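How Do You Teach a Robot to Pick Things Up?

Do you remember how you learned to tie your shoes? Probably somebody did not give you a long paper with instructions. Somebody sat next to you, took the laces, and made the knot slowly. Then they said, "Now you." Maybe they even put their hands over your hands.

Robots can learn in this way too. It is called learning from demonstration. A demonstration is when you show how something is done.

Why not just write the instructions?

Robots follow programs, and a program is a list of very exact steps. For some jobs this works well. In a factory, the same metal part comes to the same place all day, and the robot arm makes the same move 1000 times.

But a home is different. Today the cup is on the left side of the table, tomorrow it is on the right side and somebody has put a sock on it. To write exact steps for every cup, every table and every sock is too much work for any person. So we show the robot many times, and a computer looks for what is the same in all the times.

Three ways to show

The first way is to take the robot by the arm. You hold the arm and move it softly, like you help a small child to draw a circle. The robot remembers how each of its joints was bent. A joint is a place where the arm can bend, like your elbow.

The second way is remote control. You sit at a small distance and hold a controller, or you move a little copy of the robot arm. When you turn the little arm, the big arm turns also. At our workshop in Evport the children like this one best, but it is harder than it looks! The first time, almost everybody knocks over the cup.

The third way needs no robot arm in the room. A person takes only the robot's "hand", which is called a gripper. It has two fingers and a camera. The person carries it like a tool and picks up things with it, and the camera records what the gripper sees. Later a computer learns from these videos, and a real robot arm with the same kind of gripper can try the job. This is very useful, because you can carry a gripper to a kitchen, a garage or your grandmother's living room. A big robot arm you can not carry so easily.

What is difficult for a robot hand?

Your fingers feel a lot. They know if a thing is slippery or heavy, and you press a little more or a little less without thinking. Many grippers can not feel anything. They must learn from the camera how far to close.

A wooden block is easy, it keeps its shape. A soft pack is more difficult, for the sides go in when you press them. If the fingers close too little, it can slip out. If they close too much, the pack becomes flat.

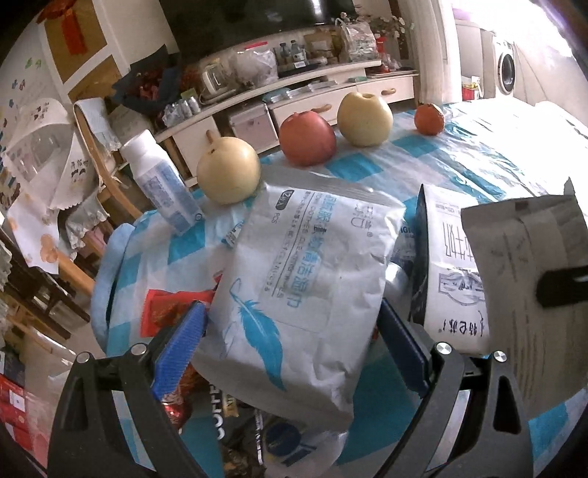
Fruit has its own problem. It is round and it likes to roll away, so the person who shows must come from above or from the side, slowly, and close both fingers at the same time.

How many times must you show it?

More than you think. For one small job in our Driseck project, we recorded 600 demonstrations, and the robot still made mistakes with things it did not know. You learned to pick up a spoon when you were a baby, but you also practiced every day for many months – and a lot of soup went on the floor.

Try it at home

You need a friend, a pair of kitchen tongs and a few things that can not break. Ask an adult before you take the tongs.

Put the things on a table. Your friend is the robot, and you are the teacher. Hold the tongs and move one thing from the left side to the right side, slowly. Now your friend does the same. Then change the places of the things and let your friend try again. Was it still easy? Try also a rolled sock, an orange and a bag with a little rice in it. Which one needs the softest squeeze?

Words to remember

Gripper – the hand of a robot.
Joint – a place where the arm bends.
Demonstration – showing how to do something.

Written by Kwok-wai Tse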